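4.2 What the budget forgot
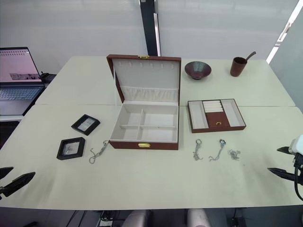 The Skesevcombe bid priced two arms to the penny and put everything else under "sundries". Sundries then ate the year. Fingers fine enough for a necklace chain came from Okell at £513 the pair, and the jewellery box, which we had costed as a toy, needed a spare. Figure 3 shows the bench during the jewellery task. We now advise setting aside up to £1000 for props and asking Bellero for its lead time in writing; ours was 48 days.

Figure 3. Jewellery task, both arms at the table.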